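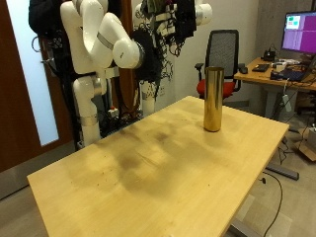
21/06/2018. 플레사르(Plesar) 실험동 쌍팔 작업 셀의 정기 점검을 오전부터 실시하였다. 이번 점검은 4월에 개정한 관리 지침을 적용한 두 번째 점검으로, 팔 관절부의 원점 확인, 케이블 처짐 상태 확인, 파지부 덮개 교체 여부 판단을 주된 항목으로 삼았다. 작업대 위에는 상표가 없는 금색 원통형 캔 하나만 세워 두고 나머지 대상물은 보관함에 넣었다. 상판 가운데의 검고 큰 얼룩은 지난 점검 기록에도 올라 있는 사항이며, 비전 보정에 영향을 줄 수 있다는 의견이 있어 상판 교체를 별도로 건의하기로 하였다. 왼쪽 팔 끝의 검은 천 덮개에는 풀린 올이 늘어져 있어 교체 대상으로 분류하였다.

점검에 앞서 제어반의 누적 가동 시간을 확인하였다. 1,422시간으로 기록되어 있었다. 케바우(Kevau)에서 납품 시 전달한 정비표에 따르면 손목 관절의 윤활 상태를 확인할 시기가 이미 지났으나, 지난달 인수인계 과정에서 해당 항목이 누락된 것으로 보인다. 누락 경위는 정비 대장 비고란에 적어 두었고, 손목 관절 확인은 금일 점검 항목에 추가하였다.

원점 확인은 왼쪽 팔부터 시작하였다. 전원을 내린 상태에서 관절별 표시선을 맞추고, 다시 전원을 넣어 저속으로 자세를 반복하게 하였다. 손목 관절에서 기준값과의 차이가 한 차례 허용 범위를 벗어났다. 같은 동작을 다시 시켰을 때에는 범위 안으로 들어왔기에 일시적인 현상인지 판단하기 어려웠다. 예 펑이(Feng-yi Yeh) 연구원과 협의하여 저속 반복 동작을 100회로 늘려 재확인하였고, 73회째에서 동일한 편차가 한 번 더 나타났다. 두 경우 모두 팔꿈치를 높이 든 자세에서 손목을 아래로 내리는 구간이었다.

예 연구원은 관절 자체의 문제보다는 상부에서 내려오는 케이블 다발이 당겨지는 것을 의심하였다. 검은 케이블과 끈이 팔 위쪽에 엉켜 있어 팔이 높이 올라갈 때 여유 길이가 부족해질 수 있다는 설명이었다. 이에 따라 상부 고정 끈을 모두 풀고 배선을 다시 정리하기로 하였으며, 정리 작업에 오후 시간의 대부분을 사용하였다. 신호선과 전원선은 서로 다른 끈으로 묶고, 어깨 부근의 여유 길이를 종전보다 넉넉히 두었다. 오른쪽 팔 쪽 배선은 왼쪽보다 엉킴이 심하여 커넥터를 일단 분리한 뒤 하나씩 되돌려 연결하였다. 분리 전 연결 순서를 기록한 도면은 대장 뒤쪽에 철하였다.

배선 정리 후 같은 구간을 5회 시험 동작시켰고 편차는 나타나지 않았다. 다만 시험 횟수가 적으므로 해결된 것으로 처리하지 않고 관찰 항목으로 남긴다. 내일 오전에 금일과 같은 횟수로 다시 확인한 뒤 판정한다.

손목 관절의 윤활 상태는 덮개를 벗긴 후 육안으로 확인하였다. 왼쪽은 이상이 없었고, 오른쪽은 이음부 가장자리에 윤활제가 얇게 배어 나온 흔적이 있어 닦아 낸 다음 촬영해 두었다. 케바우 기술 지원 창구에 문의를 접수하였으며 회신은 아직 받지 못하였다. 회신 전까지 오른쪽 팔은 저속 운전만 허용한다. 이 사항은 제어 화면의 공지란과 셀 출입문 안쪽에 함께 게시하였다.

파지부 덮개는 예비품이 한 벌뿐이어서 왼쪽에만 새것을 씌웠다. 벗겨 낸 덮개는 봉제 상태를 살펴본 후 히노호사(Hinojosa)에 수선을 의뢰할 예정이다. 새 덮개는 손목 쪽 조임이 다소 강하므로 장착 후 손가락 구동 범위를 다시 확인하여야 한다. 금일은 여는 동작만 확인하였고, 캔을 쥐고 드는 시험은 실시하지 못하였다.

구티에르(Gutier) 과제의 시연 준비가 다음 주로 잡혀 있어 셀 사용 시간을 조정해 달라는 요청이 있었다. 손목 관절 재확인이 끝나기 전에는 시간을 확정할 수 없다고 회신하였다. 상판 교체 건의서는 초안만 작성하였고, 규격란은 기존 다리 프레임의 치수를 잰 뒤 채우기로 한다.

퇴실 전 두 팔을 대기 자세로 되돌리고 주전원을 차단하였다. 비상정지 단추는 눌린 상태로 두었으며, 내일 담당자가 해제 전에 상부 배선을 먼저 살피도록 인계란에 기재하였다.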